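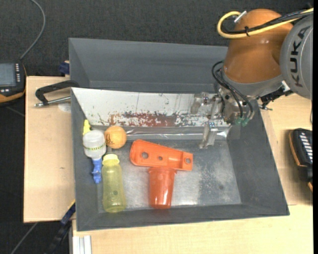 Setareh Ahmadpour

Wanted: three students for the bin-picking project, starting in September. I have sat through enough demos to distrust them. An arm lifts one orange cup and everybody claps – fine, now do the squeeze bottle. Last term's team reported 260 good picks out of 354 and called it solved. I don't. You will rerun those trials on the KUKA, log every miss and argue with me over the results. No robot experience needed, but bring some patience. Send a short note to Valentina Paredes, room 188, saying what you doubt and why.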